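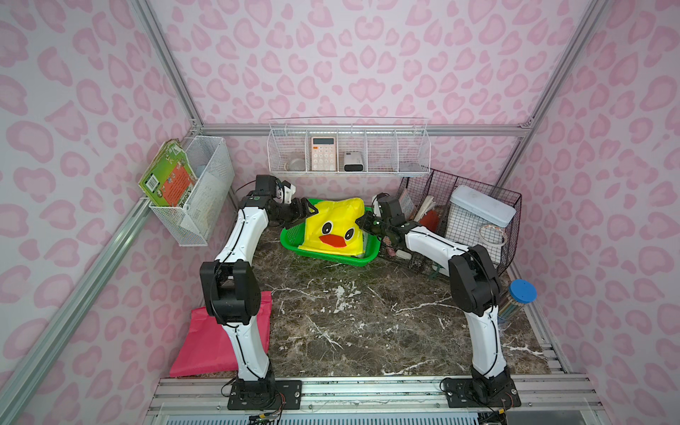
Two arms under Dider control hold a yellow bag by its left and right sides in a green basket.

Dider is a motion coordination program for pairs of robot arms that share one workspace. It was written by Costel Zupan and Dušan Papadopoulos at Clekus, a software company, and first released in September as a replacement for the older Imen scheduler. The program plans the paths of both arms together, treating them as a single machine with one clock.

Design

Dider has two main parts. The planner receives a target position for each gripper and searches for a pair of paths along which the arms do not meet. The controller then sends joint commands to both arms and compares the reported positions with the plan. If one arm falls behind, the other is slowed to match it. Under Imen, each arm kept its own schedule, and a late arm could pull an object out of the other gripper.

Soft objects such as bags and cloth are handled in a separate mode called paired grasp. In this mode the distance between the two grippers is held within set limits while both are closed. The limits are entered by the operator for each object and are stored in a plain text file. Dider does not estimate the stiffness of a material.

Releases

The first version could store 700 path points per task. Version 2 raised the limit to 2000 and added a viewer, Dinsa, which replays a recorded task on screen with the planned and measured paths drawn in different colors. Dinsa can also be run alone to inspect saved logs.

Testing

The standard test set contains 741 tasks, of which 202 require both grippers to hold the same object. Papadopoulos maintains the set. Tasks involving transparent objects are listed separately, as their positions must be entered by hand.

See also

Bimanual manipulation
Collision avoidance
Motion planning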